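Home Opinion Archive Contributors Subscribe

A dropped item is still a fault

When the picking cell at the Wilau test site was stopped in January, the incident log gave the cause as "grasp lost, no damage." The arm had let go of an item above the bin, continued along its path and reported a completed pick. It did so nine times before an operator pressed the stop. The entry was closed the same afternoon.

I believe that entry was wrong, and that the way most operators classify such events is wrong as well. A lost grasp is treated as a matter of output. It should be treated as a matter of safety whenever the controller does not know that the grasp has been lost.
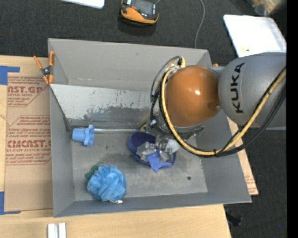

A KUKA arm lowered into a bin of mixed items, among them a mesh bath pouf.

Mixed bins are difficult work. Soft goods fold and rigid parts lie under them, and the cables carried along the arm must follow every turn of the wrist. Fereshteh Taheri, who reviewed the Wilau records for Zendeo, found 148 false completions in 790 logged picks. Almost 60 had been cleared without comment. The operators had followed their instructions, which asked only whether anything was broken.

The remedy is modest. A false completion should halt the cell, and a person should sign before it runs again. Managers at Timia have objected that this would slow production, and it would. A machine that is mistaken about what it holds should not be moving at full speed near staff - and the log should say so plainly.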